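Bistcombe Household Guidance
Keeping Snacks and Small Supplies in Order

Residents who share a pantry or a work table will find that small packets and small tools cause most of the clutter. The following recommendations apply to the shared rooms at Bistcombe and may be used equally well at home.

Use an open box for snacks

Individually wrapped snacks should be kept in one open box, placed where it can be reached without moving other items. A rectangular cardboard box with straight sides is suitable. Remove the lid or fold the flaps down fully, and wipe the inside with a dry cloth before filling it. A white or pale interior is preferred, as crumbs show up easily against it.

Soft baked goods go in the middle of the box. Long packages may lean against a side wall, and flat packets should be placed next to them. Small packets are added last, held upright by the top so that the contents settle toward the bottom. Any packet that has been opened is to be closed with a clip or moved to a lidded jar.

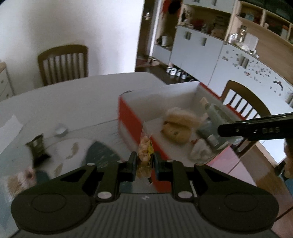 A clear packet of snack food held upright at the open box.

Check dates when the box is refilled

The box should be emptied completely at the start of each month. Items that will expire before the next check are placed at the front. Our Lockyer pantry holds 116 packets when full, and the complete check takes 23 minutes. A household box will need far less time.

Do not store snacks in the same box as adhesives, cleaning products or batteries. Wrapped food can take on odors — particularly from strong glues — even when the packaging is sealed.

Clear the table before sorting supplies

Desk supplies are best sorted on a wide table with a smooth top. A mat in the center gives small items a place to rest and protects the surface from scratches. Dark mats are helpful for pale objects, which are otherwise easily lost on a light table.

Correction tape dispensers should be stored with the tip clean and, where a cap is supplied, with the cap on. Choose a dispenser with a translucent body if possible, so that the spools can be checked at a glance. Duct tape is laid flat. Rolls stored on edge tend to travel, and the exposed side collects dust.

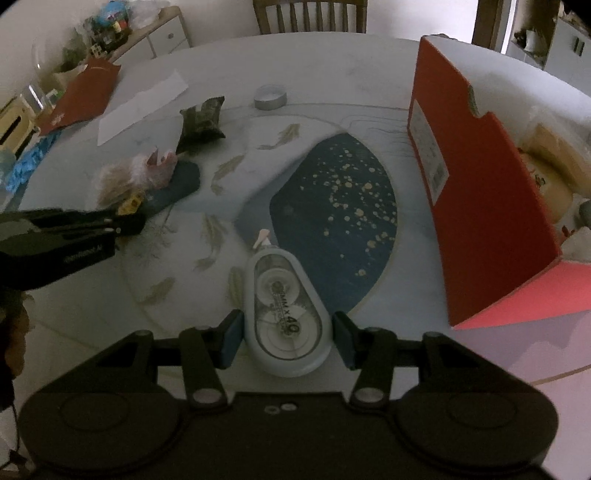

Where to return items

Supplies belonging to the Prelska room go back to drawer 31. All other tape and stationery is kept in the Dadon cabinet, on the second shelf. Questions about storage space may be addressed to Tomos Pumphrey at the Bistcombe office, mornings only.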